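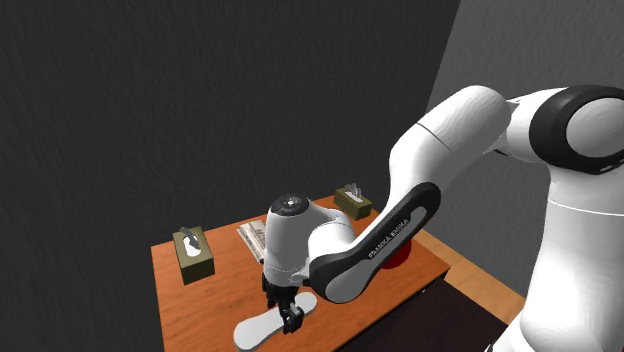

Color words are slippery things, and anyone who has tried to order a table over the telephone will know how far apart two people can be when they both say "brown." In the Podow survey we asked 237 households to tell us, in whatever words came to them, the color of the table they eat at most often, and we were delighted by how much they had to say. A top like the one in Figure 1, with its orange-brown wood grain, would have been "honey" to some of them, "tea" to others, and plain "wood color" to a good many more. We kept every one of these answers just as it was given, spelling and all.

Figure 1. Orange-brown wood grain on a tabletop (rendered).

By Matvii Kravets
December 14, 2020
7 min read

4.2 Borrowed names and household names

It seemed useful to sort the answers into two loose families. The first holds names borrowed from food, drink and the weather - honey, toast, strong tea, October (a favorite of mine, and given to us by two households living on opposite sides of Grurkthorpe). The second holds names that only work inside one home, such as "Grandma's brown" or "the color of the old door." Nearly 100 households gave us at least one name of this second kind, which was far more than we had hoped for when we set out in April with our clipboards.

Older speakers in Fovel leaned toward the household names, and they often told us a story along with them. Younger speakers tended to pick a food. We would be careful about making too much of this, as the two groups were visited at different times of day and a person who is cooking supper may well have food on the mind. Answers from families who had moved within the past year are treated separately in Section 4.3.

Contact the author | © 2020 Peng Working Papers | Back to top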